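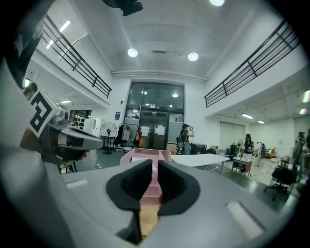

Review of the Kornen hand-held gripper kit for a pick-and-place project
Grīnberga
Second-year project report, submitted 19/06/2023

1. Background

The project brief asked us to choose a commercial product used in robot teaching and report on whether a small group could do useful work with it. I chose the Kornen kit, which the department hired from Clakby for the second half of May. The kit is a pair of grippers held in the hands. A person does a task with them, the kit records how the grippers moved and what the cameras saw, and the recordings are then used to train a robot arm to do the same task. There is no robot arm in the box and we did not have one for this project, so the report stops at the recordings.

The other product I looked at was the Durkar glove system. It was ruled out early because the hire period was too short and the gloves came in one size.

2. What is supplied

The hire case held a left and a right gripper, two sets of soft finger pads, printed marker tags, a head strap with a camera mount, a charging dock, a laptop with the recording software and a calibration board. The printed guide covers setting up and charging. Everything else is in the online manual, which needs a login from Clakby. Our login arrived two days after the case did, and we lost those days.

The gripper bodies are light grey plastic and the pads are black. The pads are ribbed on the inside. They push on to a metal post and are held by a small clip, and changing a pair takes a minute or so once you have done it before. The clip on our left gripper was worn and had to be pressed hard until it clicked.

3. Setting up

The manual asks for even light and a clear area to stand in. We worked in the ground floor hall, which has a lot of white wall and ceiling lights at two heights. I expected the light from the glass doors to be a problem. On bright afternoons the software did lose the marker tag on one gripper or the other when the person turned towards the doors, and the fix was to stand side-on to them.

Calibration is done by holding each gripper over the board and moving it slowly until the bar on the laptop fills. The first attempt took 40 minutes. By the end of the second day it was a short job. The manual says to calibrate once a day, but we found the left and right paths drifted apart after a battery change, so we did it again each time.

4. The task

The task was to pick up small parts with one gripper, pass them to the other and put them down on the correct ledge of a stepped tray. It was chosen because it needs both hands and because a part on the wrong ledge is easy to spot afterwards. Each recording was one part, from pick to place.

We made 206 recordings in total. A recording was thrown out if the tag was lost during the handover, if the part was dropped or if the person forgot to press the stop button. The last of these was the most common in the first week. The button is on the back of the right gripper and it is not easy to feel whether it has gone in. A beep would help. The software has a sound setting but it only plays a tone at the start.

5. Using the grippers

The weight is fine for short periods. After 20 minutes most of us wanted to put them down, and the wrist gets tired before the arm does. We settled on short turns with someone else at the laptop.

Grip is good on flat-sided parts. Round parts rolled towards the tips of the pads and had to be picked up again. The harder of the two sets of pads was worse for this, and we stopped using it.

It is difficult to see the part at the moment of handover because the gripper body is in the way. People got used to this by tilting the right gripper outwards. That is worth knowing before any recordings are kept, as the early ones and the later ones show a different movement, and I don't know how much that would matter in training.

6. Software and support

The recording screen is plain and works. Playback is slow, and files can only be named at the time of recording, so a mistake in a name stays there until the files are exported. Export to an ordinary video file with a separate table of positions worked every time.

We contacted Clakby twice. The question about the clip was answered the same day with an offer of a spare. The question about drift after a battery change took 5 working days and the answer was to recalibrate, which we were already doing.

7. Assessment against the project brief

Could a small group use it without training: yes, after a day or two.
Was the manual enough: partly. The section on lighting is too short, and handover between two grippers is hardly covered.
Was the hire good value: for a fortnight, yes, provided the login is sent before the case.

I would hire the Kornen kit again for a similar project. I would ask for a second set of the softer pads in place of the hard ones, check both clips on arrival, and set aside the first day's recordings as practice.

8. Further work

The exported recordings are on the department drive, sorted by day. A group with access to an arm could start from those.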